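Recording demos for the PC build task: how much variety do you want early on?

tonguengroove_mags
Posts: 22

So we've finally started recording demos for CPU and memory insertion, and I'm having way too much fun with it! The setup is teleop, with a wrist view plus a fixed view of the table. I've been saving everything through Veres, and the log tool only ate one session, so I call that a win. My favorite part is the last bit of the approach, where you come in over the board and there are cables, capacitors and slots all crowding you, and you have to decide how to tilt the wrist. That's the stuff I want the policy to pick up.
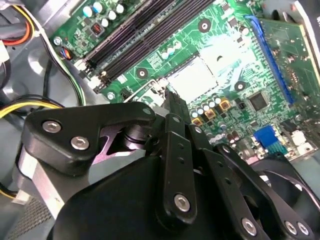 I'm keeping every demo where I hesitate, back off and line up again, as long as it ends in a clean place. My coworker at Tondbridge thinks I should throw those out and keep only the smooth ones. What do you all do?

jedwood_fan
Keep them!! Our Jedwood runs got so much better once the set had recoveries in it. With only perfect demos the arm had no clue what to do when it was a little off, and it would just press down in the wrong spot. Tag them, though, so you can pull them out later.

slowpoke_ik
I'm with your coworker on this one. Backing off on purpose because something slipped is a recovery. Stopping for a while because the operator is thinking is a pause, and the model will happily learn to pause. We trained on a pile of those at Molside and got an arm that hovered over the socket forever. Cut the pauses or re-record.

tonguengroove_mags
Ooh, okay, I hadn't split those in my head. I have plenty of both. I'll go back through and trim the dead time before I train anything.

Other thing: placement. Right now the parts start in a printed fixture next to the case, and I nudge the case between demos but leave the fixture alone.
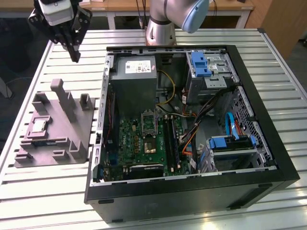 Tower on its side, with the parts fixture to its left and the CPU in its pocket.

slowpoke_ik
Move the fixture too, or the pick half of the task gets memorized. Small shifts are fine.

R. Magalhães
Disagree, at least for now. (Rosimeire here, hi, longtime reader.) Get the insert working with the fixture pinned, then spread things out. I tried moving everything from the first session and spent 4 weeks not knowing which half was failing. Cables are a better place to start: push the loose ones into a new spot every few demos, they change the wrist view a lot.

slowpoke_ik
Fair, but then you're recording the pick twice.

R. Magalhães
Picks are cheap! Inserts are where my evenings go.

tonguengroove_mags
Love this. Plan for the next batch is pinned fixture, case nudged, cables moved, pauses trimmed, recoveries tagged. I'll do 2 operators so it isn't all my own wrist habits, and post the curves when training is done.

jedwood_fan
Please post the bad ones too!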